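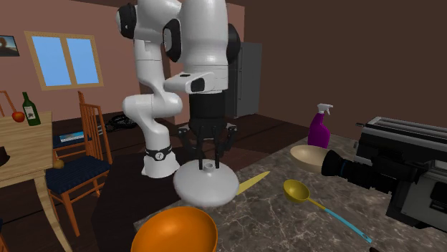

Kavanagh desktop sim, home licence, 66 quid. Bought it in July because I'm building a small arm in the shared workshop at Judstead and was fed up with crashing the real thing into the bench. Been using it most evenings since, so this is a proper long-use review, if a rushed one. You get a decent kitchen to play in. Stone worktop, dining table and chairs, a load of bits to pick up. The squat white pot thing with the little neck is the one I've spent most time on, black fingers either side of it, trying to work out an approach that doesn't need me to clear the ladle and the big orange bowl out of the way first. Turns out to be a very good test of whether your approach angle is any use.

Background for those who need it. My arm is a mix of parts. Floltex motors, printed links, an ali plate for the base, parallel gripper from a kit I got second hand. Reach is just over 600 mm when fully stretched, which it shouldn't be. It's bolted to the end of a bench we share with the bike repair lot, so bench time is a couple of hours on a Friday evening and whatever else I can grab. Point of the sim for me is doing the thinking at home and only the checking at the bench.

Install

Fine. Long download. My laptop is getting on a bit and the fan goes mad, but it runs. Shadows off helps a lot, reflections off helps more. The shiny white arm looks much worse without them and I got used to that in an evening.

Licence key came in a separate email that went to junk. Check junk.

Wants an account before it'll open. Didn't like that. Works offline afterwards though, tried it on the train.

Getting your own arm in

The bit I was dreading and it's still the weakest part. The stock arm works from the first click. Your own one, you have to describe joint by joint in a text file, and the guide for that is 17 pages of which maybe half is about a menu that has since moved. Took me three evenings. First go, my elbow bent backwards. Second go the whole arm fell through the floor, which was quite funny and then wasn't.

What fixed it was a post by Aleksi Salminen on the users' board. He lists the joint limits in the order the program reads them, and the order in the guide is different. Swap two lines and everything behaves. If you buy this, find his post before you do anything else. Someone at Kavanagh should just paste it in the guide.

Link weights matter more than I thought. I'd guessed mine. Went back, weighed the printed parts on the kitchen scales, typed them in, and the droop at full stretch came out close to what I see on the bench. Pleased with that.

Grasping

Good with caveats. Round and flat things are hard in real life and they're hard in here too, so that's a point in its favour. With a straight down approach on the pot you've got to get the fingers low enough to have something to close on, and low enough means close to the worktop. Mine clipped the stone again and again until I put in a minimum height. Same minimum height went onto the real arm and saved me at least one fingertip.

Long handled stuff is another matter. The ladle slides about as if someone had buttered it. There's a friction slider, per object, and the default is too slippy by miles. I turned it up until it felt like the old plastic ladle I use for testing at the bench. Rough and ready but it works. No way to save that for a whole group of objects, you do it one at a time. Tedious.

Soft things, forget it. No cloth, no sponge worth the name. If you want to fold tea towels buy something else.

Also the gripper force readout is in units I never got to the bottom of. I just treat it as bigger number, more squeeze.

The camera views

Liked these more than expected. You can park a view anywhere and save up to 10. I've got one low along the counter for judging finger height, one from behind the base, one right over the top. The low one has been the most use by a mile. Moved my real webcam down to the same sort of place on the bench and it's stayed there.

Flicking between them is on the number keys, quick. Moving a saved view is fiddly, you have to delete it and make it agian.

The clutter

This is what I'd pay for a second time. An empty bench makes anybody's code look clever. Put in a bowl, a bottle, an appliance at the back and a spatula sticking up at a silly angle, and suddenly the path you were so proud of goes straight through something. There's a shuffle button which moves the loose objects about, and I run the same pick over and over with a shuffle in between. Leave it going while I cook. Come back, look at the failures, change one thing.

Couple of times the shuffle has put one object half inside another and the whole lot exploded on start. Spray bottle across the room. You just hit shuffle again, but it does count as a fail in the log unless you remember to strike it out. Annoying if you're leaving it overnight.

Does it carry over to the bench

Mostly, for me. Paths yes. Heights yes, once I'd measured my base plate properly and stopped trusting my own drawing. Timing no. My real motors are slower to get going under load than the sim thinks and there's a bit of slop in the shoulder that I haven't managed to put in. Eero Hirvonen at the workshop has the same software with a different arm (his is belt driven, much tidier than mine) and he gets the timing nearly bang on, so I'm ready to blame my shoulder for that one.

We did try sharing scene files between his machine and mine. Works if you're both on the same version. If not, it opens with everything in the right place and all the friction settings back at default, with no warning. Lost an evening to that.

Support

Wrote to them twice. First reply next day, helpful, person clearly used the thing. Second time, nothing for over a week and then a link to the guide. The guide with the wrong order in it. Hm.

Compared to Wemham

Tried the free Wemham one first. Simpler, runs on anything, and the import is much easier – drag your file in and off you go. But you get a grey floor and some cubes, and I'd got all I was going to get out of cubes inside a fortnight. If you haven't built anything yet start there, costs nothing. If you've got an arm on a bench and it keeps hitting things, Kavanagh.

Good

Cluttered kitchen that comes ready made. Shuffle button. Saved views. Works with no internet once you're in. Droop comes out right if your weights are right.

Bad

The guide. Default friction. Account nonsense. Shuffle explosions in the log. No soft objects. Friction settings vanishing between versions.

Four stars, would be four and a half with a guide that matched the program. I'd buy it again at the same price, wouldn't at double. Have still not got the real arm to lift a pot that shape from a bench with other stuff on it, closest I've got is a saucer and an upturned mug, but the shoulder is coming off next week for new bearings so will update this when its back together.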